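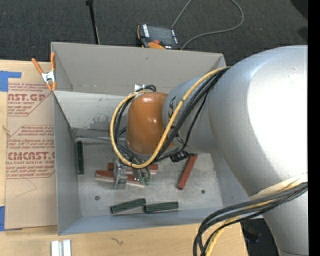 小型供水系统的备件之困

斯基特霍尔姆岛（Skitholm）的冬季用水量不大，供水站却最怕冬季。岛上的主泵房建在北岸，管线沿公路向南铺设，途经两处加压站，末端通往格里特利（Gritley）渔港。渔港一侧地势低，阀门井常年受咸潮侵蚀，密封件的更换周期明显短于内陆同类设施。一旦天气转坏，轮渡停航，岛上能够依靠的只有库房里现有的东西。

四月的一次停水，使这一问题进入了地方议事日程。当时南段加压站的一台水泵机械密封失效，备用泵投入运行后不久，止回阀又出现卡滞。供水站值班人员在库房中找到了同一型号的密封组件，拆封后发现橡胶件已经硬化，无法使用。新件从大陆订购，因风浪延误，渔港居民和两家水产加工厂依靠水车供水23小时。事故本身的规模有限，但事后编写的调查报告提出了一个长期受到忽视的问题：小型供水单位究竟应当储备哪些备件，由谁储备，又由谁出资。

一、规模与成本的矛盾

大型城市水务企业通常设有独立的物资部门，备件按照重要程度分级，采购、验收、轮换均有固定程序。小型供水单位则不同。本刊走访的几家供水站，物资管理多由运行人员兼任，台账形式不一，有的沿用纸质簿册，有的使用自行编制的电子表格。设备又往往分批购置，同一条管线上并存数个年代的产品，规格相近而不能互换的情况十分普遍。

区域供水协作会物资事务主管翁莲（Liên Ung）长期从事这方面的协调工作。她认为，备件储备的困难首先在于财务安排。“一套机械密封放在架子上，账面上就是占用的资金。年度审核时，这一项最容易被削减。等到设备出了故障，支出又列入应急费用，两笔账从来不放在一起比较。”

协作会对成员单位的库存进行过一次全面清查，共登记在册备件200种。其中相当一部分所对应的设备早已拆除，另有一部分标签脱落，只能依靠老员工辨认。与此同时，真正影响连续供水的关键部件反而存在缺口，例如特定口径的止回阀、加药泵膜片和液位变送器。清查人员还注意到，各站之间重复储备的现象相当突出，相邻两站可能同时存有某一型号的轴承，却都没有与之配套的轴套。

二、共用库存的尝试

自2021年11月起，协作会在格里特利渔港旁的旧冷库内设立共用备件库，由成员单位按供水规模分摊费用。旧冷库墙体厚实，温度变化较小，适合存放橡胶和塑料制品；不利之处在于湿度偏高，改造时加装了除湿设备，并重新铺设地面。库内货架按用途划分区域，泵类、阀类、仪表类和管件类分别存放，重件置于底层。

共用库存的管理规则经过多次讨论方才定稿。争议较大的是领用次序。部分成员单位主张先到先得，理由是程序简便；另一部分单位担心规模较大的供水站会在旺季将库存领空。最终通过的办法将备件分为两类：普通备件可凭领用单直接提取，事后结算；关键备件须由值班协调人核准，领用单位同时承担补货义务，补货订单应在领用后的次日发出。

库存信息的登记采用一套名为Flunix的软件。该软件原用于船舶维修物资管理，界面较为陈旧，但支持离线登记，适合岛上通信不稳定的条件。每件物品入库时记录型号、生产批次和失效日期，橡胶制品另行标注储存期限。临近期限的备件会优先调拨给即将开展计划检修的站点，以减少报废。

负责设备检修的朱宝（Bảo Chu）工程师参与了编码规则的制定。据他介绍，工作量主要集中在核对旧设备铭牌。“有些铭牌刷过几遍漆，要一点一点清理出来。也有泵体是一个厂家，叶轮是后来另配的，图纸上没有改。编码如果照抄图纸，将来领到的零件就装不上。”为此，检修班组利用停机机会逐台测量配合尺寸，并将结果补入设备档案。档案中还注明了历次改装的情况，凡无法查证的项目一律标为待核，不作推定。

三、供应商的角色

共用库存能否持续，在一定程度上取决于供应商的配合。长期以来，小型供水单位的订单零散，交货顺序往往排在大客户之后。合并采购之后，协作会得以与供应商商定最低供货保障。泵阀经销商津琴科公司（Zinchenko）同意在大陆一侧的仓库保留一批通用件，协作会按季度支付保管费，未领用部分由该公司转售，不计入协作会库存。

这一安排的效果仍有不同看法。有成员单位指出，保管费虽然不高，却属于固定支出，在故障较少的年份难以向地方财政部门说明。翁莲承认这一意见有其道理，并表示下一轮合同将尝试把保管费与实际采购额挂钩。她同时提到，部分老旧型号已经停产，经销商手中的存货终将用尽，届时只能通过设备更新或者委托加工解决。委托加工的零件价格较高，且须自行承担材质检验，目前仅在铸铁泵壳等少数部件上试行。

四、人员与交接

物资制度的落实最终依赖于人员。斯基特霍尔姆供水站现有运行人员中，多人临近退休，对管线走向和设备脾性的了解多存于记忆。协作会为此安排了交接巡检，由资深人员带领新入职人员沿线行走，逐一开启阀门井，说明历次维修经过，并当场填写记录卡。记录卡的内容力求具体，包括井盖开启方向、阀杆转动圈数、积水深度以及需要自带的工具。

在培训方面，协作会每年组织一次抢修演练，科目由各站轮流拟定。最近一次演练设定为输水干管接头脱落，抢修对象为口径200毫米的铸铁管，支管口径150毫米。参加人员须从共用库中领取哑夹、橡胶垫和螺栓，运至现场后完成更换。演练暴露出的问题集中于运输环节：库房门前的坡道过陡，手推车满载时难以控制；领用单上的螺栓规格与现场所需相差一档，往返取件延误了工序。坡道已列入改造计划，螺栓则改为与管夹成套存放，在同一编码下领用。

对于周边地区提出的加入申请，协作会持审慎态度。地理距离是主要的考虑因素。位于内陆的供水站与渔港库房之间须经轮渡转运，遇停航时，共用库存对其并无实际帮助。一种方案是在大陆一侧另设分库，与津琴科公司的仓库相邻，由双方共用装卸场地。方案的费用测算尚未完成，分摊比例也有待各成员单位商议。

岛上南段管线的更换工程已经立项，计划分段实施，首段自第二加压站至渔港入口。施工期间拆下的阀门将送回检修车间解体检查，可用部件经试压后登记入库，其余按废旧金属处置。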